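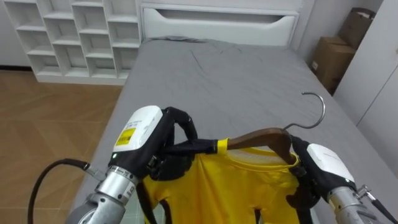
3.2 Das Bett als Arbeitsfläche

Dass Kleidung im Kleiderschrank auf Bügel kommt, gehört zu den Annahmen der Ratgeberliteratur, die unsere Erhebung nicht bestätigt. In 19 der 23 begangenen Haushalte wurde zumindest ein Teil der Oberbekleidung auf dem Bett aufgehängt, genauer: über dem Bett auf den Bügel gezogen und erst danach zum Schrank getragen. Das Möbel, das seinem Namen nach dem Schlafen dient, ist tagsüber der größte Tisch der Wohnung.

Abb. 4: Hemd und Kleiderbügel über einem Bett mit grauem Spannbetttuch.

Voraussetzung ist eine freie Fläche. Kissen und Decken wandern dafür auf einen Stuhl, auf dem bereits anderes liegt (zur Stuhlfrage siehe Abschnitt 4.1). Ein einfarbiges Laken wie in Abb. 4 erleichtert das Auffinden der Ärmel erheblich; gemusterte Bettwäsche verlängerte den Vorgang in unseren Protokollen um bis zu 11 Sekunden je Hemd - ein Wert, den wir mit der gebotenen Zurückhaltung mitteilen.

Kider und McGrath unterscheiden zwischen dem Einführen des Bügels durch den Kragen und dem Einführen von unten. Die erste Variante gilt als schneller, die zweite als schonender für den Halsausschnitt. Die meisten Befragten gaben an, die zweite zu bevorzugen, und wandten die erste an.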